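Do under-shelf wire racks really add storage, or am I just buying more clutter?

Posted in Kitchen & Pantry

Bromus
I rent a small place in Drekville with a kitchen that has one decent run of counter and two upper cabinets. Every organizing article I read says to put in those raised wire shelves so you can "double your space." I don't buy it. The cabinet is the same size before and after, and the shelf itself takes up room. My sister bought four of them and now she has four shelves covered in stuff she never uses, with more stuff hiding underneath.

The listings bug me too. One says it holds 186 pounds, which seems like a strange thing to promise for something you put cereal bowls on. Another has over 4000 reviews and the ones I read were mostly from people who had owned it for a day.

So has anybody lived with one of these for a year or more? Does it stay useful? Does the wire leave marks on a painted cabinet floor? I can't drill or glue anything, landlord is strict. Mostly I need a place for leftovers containers and their lids, which are currently in a bag on the door handle.

Anitha Shetty
I've had mine for 5 years, so I guess I qualify. I was as suspicious as you are and I still think most of what gets written about these is sales talk. You don't double anything. What you get is the use of the air over short things. If everything in your cabinet is tall, a raised shelf is worthless and you should save your money.

Take a tape measure and do this before you shop. Measure the inside height of the cabinet, then the opening, which is often smaller because of the face frame. People skip the opening and then can't get the thing in without tilting it. Then measure the tallest item you want underneath and add enough for your hand. That last bit matters more than the listings let on. If you have to drag a container out by one corner you will stop putting it back.

On weight, ignore the number. I don't know how they come up with it and I've never seen one explained. Mine holds dinner plates and has a slight bow in the middle, which it got in the first few months and which hasn't gotten worse. I keep the heavy stuff near the legs.

Shallow containers are the one thing I'd say these shelves are good for. A stack of them on the cabinet floor falls over, but a single low one slides under and leaves the top free.
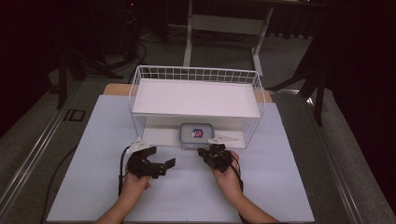 Small lidded container under a raised wire shelf.

For the lids, don't put them loose on the wire. They slip through or catch, depending on the spacing. I stand mine up in an old loaf pan. If you want a solid top, some shelves have one and some are bare wire, and the bare kind is annoying for anything with a narrow foot, like a wine glass or an egg cup.

Marks: yes, mine left dents in the paint where the legs sit. Not deep, but I'd notice if I were a landlord. Cut up a piece of shelf liner and put it under each foot. The little plastic caps they come with fell off mine the second time I moved it.

One more thing, and I'd do it first. Take everything out some Sunday and get rid of the containers with no lid. I did that and came close to not needing the shelf.

Tse
just get the stackable kind, they lock together. I have two and never had a problem. the Hurelness ones at the discount place are fine, don't overthink it

Bromus
Tse, how long have you had them, and are they in a cabinet or out on the counter? "Never had a problem" is what all the one-day reviews say too.

Anitha, thanks, the part about the opening got me. I measured and it's a good bit shorter than the inside, so the one I had in my cart would not have gone in upright. I also went through the bag on the door and more than half the containers had no lid. Don't know where they go. I'm going to try the loaf pan for a couple of weeks without buying anything and see if I still want a shelf.

Tse
since August. on the counter

Anitha Shetty
The counter is a different story since you've got no door frame to fight with, but you do have to wipe around the legs, and grease gets on the wire if it's near the stove. I had mine out for a while and moved it back inside. If you do buy, Bromus, keep the receipt and load it up the same day. If it wobbles with plates on it, take it back. Bending the legs straight never worked for me.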